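How I Clean and Condition My Leather Sandals

Posted 10/12/2024 by the Nestby Closet blog

I put my sandals away this week, and every year I nearly talk myself out of doing it properly. It's cold, I'm tired, the boots are already by the door, and tossing the summer shoes in a bin takes ten seconds. But I did exactly that a few winters back and pulled out a pair in February for a trip with straps so stiff they squeaked. I wore them anyway and had blisters by lunch. So now I set aside an evening, put on a show I've already seen, and do the whole lot.

This is for smooth leather, by the way. If yours are suede or nubuck, stop here, you need a totally different set of stuff and the conditioner I use will leave them looking like a wet dog.

What I get out first:

An old toothbrush (soft!)
Two cotton rags, one for damp, one for dry
Saddle soap
A leather conditioner, neutral color
Cotton swabs
Newspaper or packing paper

I use the conditioner from Gaveletti, which comes in a flat tin and smells a little like a church. I paid too much for it but I'm still on the same tin. Any neutral cream will do the job. Skip the tinted ones unless you want brown feet next June.

Start with the dry brushing. Knock the soles together outside, then go over everything with the toothbrush, dry, no soap yet. You want the grit out of the places where one strap goes over another. Sand loves it in there. If you wet it before you brush, you're basically making mud and rubbing it into the leather (ask me how I know). Do the stitching too, and the edge where the footbed meets the sole.

Now the soap. Dampen a rag, wring it out until you think it's too dry, then wring it once more. Pick up a bit of saddle soap and work it in small circles, one strap at a time. Do the footbed last because that's where all the gunk is and you don't want to drag it back onto the straps. Wipe off the suds with a clean part of the rag. Don't hold the shoe under the faucet. I know it's tempting.

About those dark toe prints: you can lighten them, but you probably can't get rid of them. It's oil from your skin and it's soaked in. I go over mine twice with the soap and then leave it alone. I once scrubbed a pair for most of an hour and took the finish right off under the big toe, and that looked much worse than the print ever did.

Then let them dry. I leave mine overnight on newspaper in the hallway, away from the radiator. Heat cracks leather, and a hair dryer counts as heat! Stuff a bit of paper under the straps so they keep their curve.

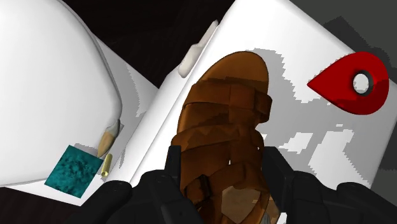
Next day, conditioner. Use less than you think, a dab the size of a pea does one whole sandal. Warm it up between your fingers and rub it along each strap, then bend the strap gently and get into the creases. Cotton swabs are great for the narrow bits and for going around a buckle, so you don't gum up the metal. Flip the straps over and do the undersides as well if you can reach, that's the part that touches your skin and it dries out faster than the top. Give it 60 minutes, then buff with the dry rag until nothing comes off on it. If it still feels tacky, keep buffing. Tacky straps collect lint all winter.

For storage I wrap each one in paper and lay them in a shoe box, soles facing out, with the buckles undone. No plastic bags, they trap damp and I lost a lovely pair from a market stall in Hultadley to mildew that way. I write what's inside on the end of the box, which past me never did.

If a strap has come loose at the sole, take it to a repair place before you condition it, as glue doesn't stick well to greasy leather. Mine gets a line of customers out the door in spring and hardly any in December, so go now.

Contact: use the form on the About page | © 2024 Nestby Closet | Back to top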